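오래된 노트북에서 게임 프레임을 올리는 방법이 있을까요?

작성자: Aiman Hidayat

안녕하세요. 저는 한국어가 모국어가 아니어서 표현이 어색할 수 있습니다. 양해 부탁드립니다.

제 노트북은 Rosser 제품이고 메모리는 8GB입니다. 그래픽은 내장 그래픽만 있습니다. 요즘 Orov라는 게임을 하는데, 마을에 들어가면 화면이 초당 16프레임까지 떨어집니다. 던전 안에서는 괜찮습니다. 12월 업데이트 전에는 마을에서도 이렇게 느리지 않았습니다.

제가 이미 해 본 것은 다음과 같습니다.

- 그림자 품질을 '낮음'으로 변경
- 전원 옵션을 '고성능'으로 변경
- 게임을 지우고 다시 설치
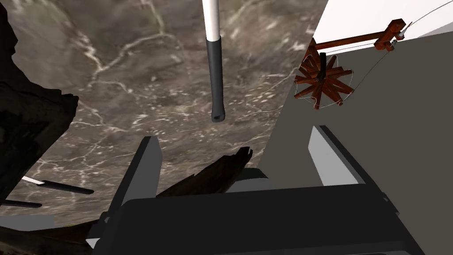

- 백신 프로그램의 실시간 검사에서 게임 폴더 제외

메모리를 더 사는 것이 좋을까요, 아니면 설정에서 아직 바꿀 것이 남아 있을까요? 돈을 쓰기 전에 먼저 여쭤 보고 싶습니다.

답변 2개

Csaba Szűcs

저도 비슷한 노트북을 사용하고 있어서 제 경험을 적어 드립니다. 저도 외국인이라서 메뉴 이름이 정확하지 않을 수 있습니다.

먼저 게임 안의 '렌더링 배율'을 확인해 주십시오. 업데이트 후에 이 값이 자동으로 100으로 돌아간 경우가 있었습니다. 저는 70으로 내렸고, 글자는 조금 흐려졌지만 마을에서 걸어 다니는 데 문제가 없게 되었습니다. 해상도를 직접 낮추는 것보다 이 방법이 보기에 더 좋습니다.

그다음에 '주변 플레이어 표시 수'를 가장 작은 값으로 바꾸십시오. 던전은 괜찮고 마을만 느리다고 하셨으니 저는 이쪽을 더 의심합니다.

마지막으로 메모리가 한 개만 꽂혀 있는지 보십시오. 작업 관리자의 '성능' 탭에서 '사용된 슬롯'을 보면 알 수 있습니다. 내장 그래픽은 메모리를 같이 쓰기 때문에, 한 개일 때와 두 개일 때 차이가 큽니다. 다만 메모리가 기판에 붙어 있는 모델이면 추가할 수 없으니 구입 전에 꼭 모델명을 확인하시기 바랍니다.

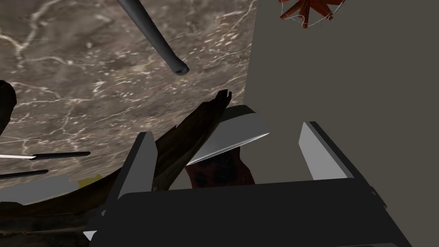

Ranon

그냥 Avirier 깔고 최적화 버튼 누르면 됩니다. 저는 게임할 때마다 씁니다. 프레임은 재 보지 않았는데 느낌은 빨라졌습니다. 안 되면 그래픽 드라이버도 새로 설치해 보세요.

댓글: Aiman Hidayat

두 분 감사합니다. 렌더링 배율이 정말 100으로 되어 있었습니다. 70으로 바꾸고 주변 플레이어 표시도 줄였더니 마을에서 훨씬 부드럽습니다. 슬롯은 한 개만 사용 중이라고 나옵니다. 모델명을 찾아본 후에 메모리를 주문할지 결정하겠습니다. Avirier는 아직 설치하지 않았습니다.

조회 2689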